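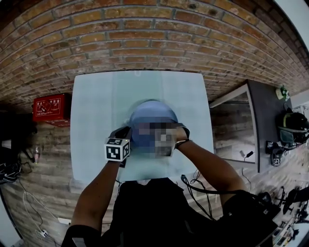 Speaker notes: Couch co-op, or what we learned making a game for people who share a sofa

Opening

Good afternoon, everybody, and thank you for coming in from the sunshine, I know there's a perfectly nice courtyard out there and I was tempted myself. (Wait for the people at the back to sit down.) I'm going to talk about Hondden, our little river-rafting game, and mostly about the split second when two players on one couch both grab for the same thing and start yelling at each other. I love that moment. I've spent a big piece of my working life trying to make it happen on purpose.

If you haven't played Hondden, the short version is that up to four people share a raft. Everybody has a paddle, everybody can pick up cargo, and the river does not care how you feel about it. You deliver things to towns. The first town is called Sallier, and a lot of players never see the second one because they're laughing too hard, or because somebody dropped the piano.

(Show the clip. Let it run all the way to the waterfall, it gets a laugh.)

Where we started

The first version was a racing game. Each player had their own raft and the screen was cut into boxes. It ran fine, it looked pretty, and our playtesters sat there in total silence like they were filling out tax forms! I remember standing behind the couch thinking, well, they're being very polite.

So one night we tied the rafts together, mostly as a joke. By the next morning we had stopped working on the race. All those boxes went away too, and we never brought them back. One raft, one screen, one camera.

Sharing a camera

Slow down for this part, it's where the questions come from.

When everybody is on the same screen, the camera is really a fifth player, and it can be a very bad one. Ours used to zoom out whenever somebody fell in the water, and it would keep on zooming until you were looking at a few dots on a blue ribbon. Parents told us their younger kids lost track of who they were and just put the controller down. We tried name tags, then colored outlines, then big silly hats. The hats won. You can spot a hat from across a living room.

We also stopped the camera from chasing swimmers. If you float too far off, a heron carries you back and drops you on the raft, usually on top of someone. It takes 6 seconds, and we tried longer and shorter, believe me. Any longer and people reached for their phones.

(Heron slide. Mention the early heron with the teeth if there's time.)

Letting the little ones help

The players who taught us the most were the youngest and the oldest ones in the room. Grown-ups who play a lot will forgive you for anything. A grandparent won't, and neither will a kid who has been handed the spare controller.

We gave Hondden a two-button mode, which we call Tang after the otter in the tutorial. One button paddles and the other one grabs. You can switch it on for one player and leave everybody else on the full controls, and nothing on the screen announces it. That was important to us. Early on we had a small badge over the player's head, and a boy asked his sister why he had the baby sign. The badge was gone that same afternoon.

Now, Tang mode players do steer a little bit automatically, and yes, we got letters. I'll take that one in the questions if anybody is still mad.

Playtesting at home

We ran about 230 home sessions over two years, and I'd do it that way again. People behave differently on their own couch. They get up for snacks, the dog comes through, somebody has to answer the door. We had no decent pause for that! You had to get all the way back to the dock. Now any player can hold down one button and their rafter takes a nap on the cargo until they come back.

(If running late, skip the next part and go to the demo.)

The sound of the raft did more than I expected. Each plank creaks a bit louder on the side carrying the most weight, and players lean over in their seats when they hear it. Headphones spoil this somewhat, so please play it out loud if your neighbors allow.

What's next

The Edari update comes out in July, with a frozen river and a sled you can pull behind you. Online play is still not in it. I know. We're working on the delay, and paddling in time is hard enough in the same room.

Demo: need two people from the front rows, controllers are in the blue bag. Start at the second dock. Leave the sound up.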